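4. Evaluating the Romix Laundry Package

4.1 What the vendor offers

Romix is sold by Zustach as an add-on package for two-armed mobile robots. The buyer supplies the robot. Zustach supplies a trained control policy, a set of grasp settings for common fabrics, a calibration routine, and a year of remote support, which in our experience means a web form with very good manners. The product sheet promises that a robot running Romix will load a household washing machine "out of the box." We kept the box, in case we had misread it.

We compared Romix with two alternatives. The first is Gultum, a scripted baseline with hand-tuned waypoints and no learning of any kind. The second is Holanda, our own policy, trained on teleoperated demonstrations collected in the same room used for testing. Holanda therefore has a home advantage, and readers should discount its results accordingly. We have tried to do the same, with the usual success of authors in this position.

4.2 Task and setup

The task begins with garments in a basket on top of a front-loading washing machine. The door is already open. The robot must take each item from the basket, move it down to the drum, release it inside, and leave the rest of the laundry where it was. Door opening is sold by Zustach as a separate module, priced in a way that made us suddenly very interested in machines with open doors.

A trial counts as a success when every garment is fully inside the drum and no cloth hangs over the gasket. We were strict about this last point. A sleeve left in the door seal is a small matter to a robotics paper and a large one to the person who has to mop.

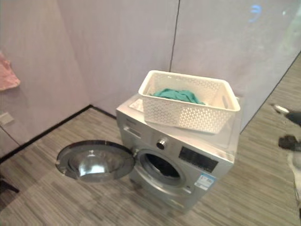

Every system was run on the same robot and the same washer, with the grippers we already owned. Zustach recommends its own fingertips, available at extra cost. We asked whether the standard grippers were supported and were told that they were "compatible," a word we had not previously understood to include so much room for interpretation. In practice the pads needed to be replaced twice, and the calibration routine had to be repeated after each change. The routine takes 8 minutes when it finishes and considerably longer when it does not.

Each trial was limited to 10 minutes. A human operator stood by with the emergency stop and was told to step in only if the robot was about to damage itself, the washer, or the operator. Garments were placed in the basket by hand without folding. We made no effort to arrange them helpfully, although we noticed that whoever had been resetting the room for longest tended to drop them in a more and more graspable heap. After the pilot runs we rotated this job.

Across all systems we recorded 142 trials. Runs that ended in a network failure were repeated for Gultum and Holanda, which run locally and had none. For Romix, which checks its license with a remote server before it will move, we counted such a run as a failure when the connection dropped partway through a trial. Zustach objected to this rule. We considered the objection and concluded that a robot holding a wet towel over a carpet while waiting for permission has, for most purposes, failed.

4.3 Where the time goes

The difficulty of the task is not spread evenly. Reaching into the basket is easy for all three systems, and so is the final release, gravity being on our side. The trouble sits in two places: choosing a single item from a pile, and carrying it down past the door without catching on anything.

Gultum handles neither. It goes to a fixed point, closes the gripper, and proceeds with great confidence whether or not it is holding something. Several of its fastest trials involved loading no laundry at all. Romix is more careful. It looks before it reaches, looks again after it grasps, and will put an item back if it judges the grip to be poor. This caution is the best thing in the package and accounts for most of its running time. Holanda falls between the two, moving quickly when the pile resembles its training data and wandering politely when it does not.

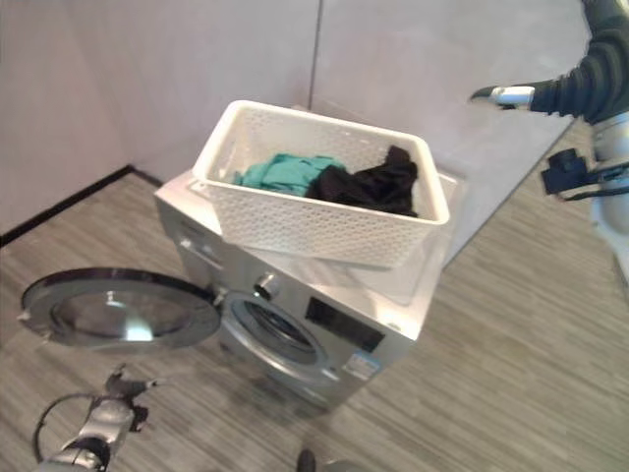 Item separation was the clearest point of difference between Romix and our own policy. The vendor's segmentation model treats color as its main clue, and where the colors are far apart it does well. A teal garment and a black one touching in the middle of the basket, as in Figure 6, make a friendly case for such a model: the boundary is plain even where the cloth is bunched. Two dark items in the same position are another matter. Romix often took them for one large garment and lifted both, which would be a feature if it did not then drop one on the way down. Holanda made this mistake less often, possibly because our demonstrators were fond of dark socks.

Figure 6. Loading task with two garments in the basket and the washer door open.

The second source of trouble is the door. It swings out to the side and takes up space that a planner would like to have. Romix models it as a flat disk, which is a reasonable first guess about a door and a poor description of one with a domed window. Paths that cleared the disk on screen brushed the glass in the room. We reported this through the web form and received a thank-you and a survey. A later update added a setting called "door margin," whose default value is zero. Raising it removed most of the contacts and made the approach visibly slower.

4.4 Is it worth buying?

For a lab that wants a working baseline and has no demonstrations of its own, Romix is a fair purchase. It saves weeks of data collection, and its regrasp behavior is better than anything we had written ourselves. It should be budgeted with the fingertips, a reliable network connection, and a person willing to learn which of the settings do something.

For a household, we would wait. The package loads a washer more slowly than an adult, and it has no opinion about mixing colors, so the sorting remains with the owner. The version we tested was current on August 16, 2020, and the vendor has since announced improved handling of dark fabrics for subscribers to the next tier. We have applied for an evaluation license and have so far received a second survey.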